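The Bread That Takes Three Days

The first time I ate injera that really tasted of something, I was sitting on an upturned crate in the back kitchen of Feyisa, and I had to put the plate down for a second. It was sour the way a good green apple is sour, and soft, and it held a whole ladle of lentils without falling apart. I'd been eating the stuff for years. I had no idea.

Etenesh Ambaye laughed at my face. She has been making it since she was 8, first next to her grandmother and now here, where she turns out 74 rounds on an ordinary weekday and more before a holiday. The flour is teff, a grain so tiny that a spilled handful is gone for good between the floorboards. She mixes it with water and a cup of the last batch, covers the tub, and leaves it alone for three days.

"People want to help it," she told me. "They stir, they look, they add sugar. Leave it!"

What happens in that tub is the part I can't stop thinking about. Wild yeasts and bacteria get to work on the starch, the batter swells and sinks, and a dark liquid collects on top. She pours that off, sniffs it (always), and boils a little of the batter to stir back in. Then comes the griddle, a wide clay plate hot enough to make a drop of water skitter. She pours in a spiral from the outside edge toward the middle, and the holes start opening almost at once. Cooks call them eyes, and a good round is covered with them.
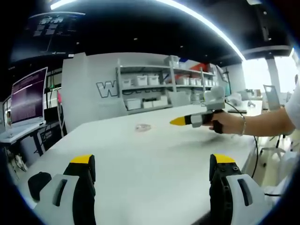 Down the street, Orysia Fedoruk is just as devoted to rye. Her starter came from an aunt and lives in a pickle jar, and she feeds it before she feeds herself. I brought her a piece of Etenesh's injera wrapped in a dish towel and she chewed it standing up, eyes closed, then asked how warm the kitchen was. When I said I hadn't checked, she sent me back to find out! The two of them now trade jars. Orysia has been adding a spoonful of teff batter to her dark loaf, and the crumb has a nutty edge that goes beautifully with butter and salt.

If you want to try this at home, buy more teff than you think you need, and use brown before you try ivory. A heavy nonstick skillet with a tight lid will do fine. Expect your first few rounds to stick, tear or come out with no eyes at all. Mine looked like wet cardboard, and I ate every one of them with hot stew and was very happy. By February I had a batter that smelled right, and last week I finally got a round out of the pan in one piece, almost 30 minutes before my guests came up the stairs.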